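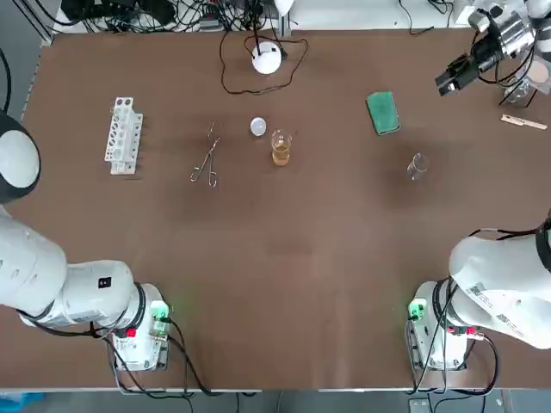
Ghassan Obeidat wrote at 9:18 that the planner gives the same error with both arms, so he does not believe the wrist calibration is guilty, and he asks which version of Stosotden we run on the control PC.

We run the one from January, with the Kukel driver not changed.

What I did after his message:

Restarted only the planner node. Error is the same: "start state in collision", right arm, gripper link.

Opened the collision view. The planner keeps an old box for the glass beaker, 17 mm too high and too near to the right gripper. The perception node publishes a new box for the same beaker, but with another ID, so the old one is never deleted.

Set object_timeout to 800 ms in the Madura config. The old box goes away and the plan is found. But then the clear beaker, the empty one, also disappears from the list from time to time. I think the depth on clear glass is too weak and the detector loses it for longer than the timeout.

Question to Ghassan: can the tracker keep the ID when the detection is lost, and delete only when the arm is moving away? I did not find this option in the Smadi tracker manual.

Log of the planner is attached. Status: open.

Imad Bataineh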